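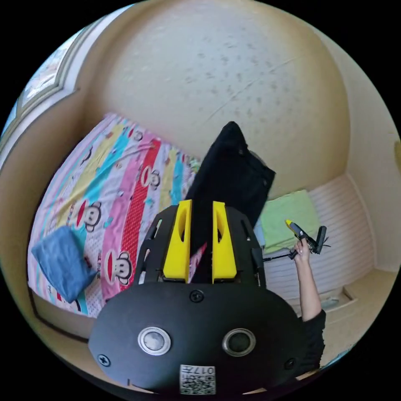 Hand-held grippers at a bed, with a dark garment and a folded cloth on the sheet.

How to assess whether a machine is ready to fold laundry

Guidance for managers of residential services. Issued by Zivcombe, November 1, 2024.

Managers are often asked whether a machine could take over the folding and putting away of residents' clothes. The short answer, at the time of writing, is that some can fold some items under good conditions. The steps set out below will help you decide whether an offer made to your service deserves a trial.

Before you begin

You will need one furnished bedroom, a basket of ordinary washing and a member of staff who folds regularly. Allow 45 minutes for each session. Do not tidy the room beforehand. Suppliers tend to show their equipment on a plain table under even lighting, and few bedrooms are like that. Patterned bedding should stay on the bed, as a dark garment on a striped sheet is a fair test of whether the machine can tell one cloth from another.

Step 1. Describe the chore

Write down what the member of staff does, from lifting the first item to placing the last. Include the small decisions. A towel is a rectangle however it is picked up. A jacket or shirt must be turned, its sleeves found and its front laid flat before any fold is made. Most written specifications leave this part out, and it is where most machines stop.

Step 2. Ask how the machine was taught

Many current systems learn from people who carry out the chore with hand-held grippers, so that each movement is recorded from the tool's own point of view. Ask the supplier how many garments were used, in how many homes, and whether dark and soft items were included. Our assessor, Jianguo Su, was told by one supplier that its system had learned from 312 recordings. On further enquiry, all of them showed the same 2 towels.

Step 3. Try the first grasp

Lay one garment across the bed and ask the machine to take hold of a single end.

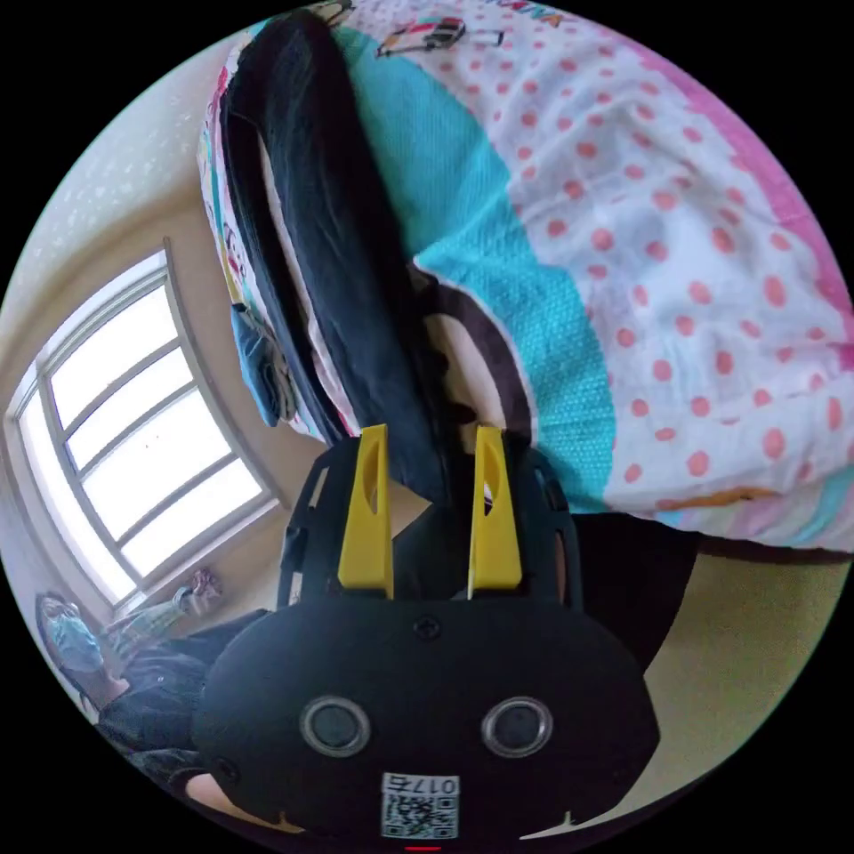
A secure hold on one end is only the start of a fold. Cloth hangs, twists and gathers as it is lifted, and a strap or sleeve may catch on the bedding. Record whether the machine notices a poor grasp and tries again, or continues regardless. Repeat with a towel and with a small item.

Step 4. Count the interventions

Note every occasion on which a person steps in, including to straighten the cloth. In the April trial of the Flovholm unit, Zeyu Deng marked each one on a plain tally sheet, and we recommend the same method. A time limit of 600 seconds per garment is generous and should not be extended.

Step 5. Decide

If towels are folded without help and garments are not, the machine may suit a central linen room – it does not yet suit a bedroom. Keep the record sheets and repeat the assessment when the supplier issues a new version. Staff hours should not be altered on the strength of a demonstration alone.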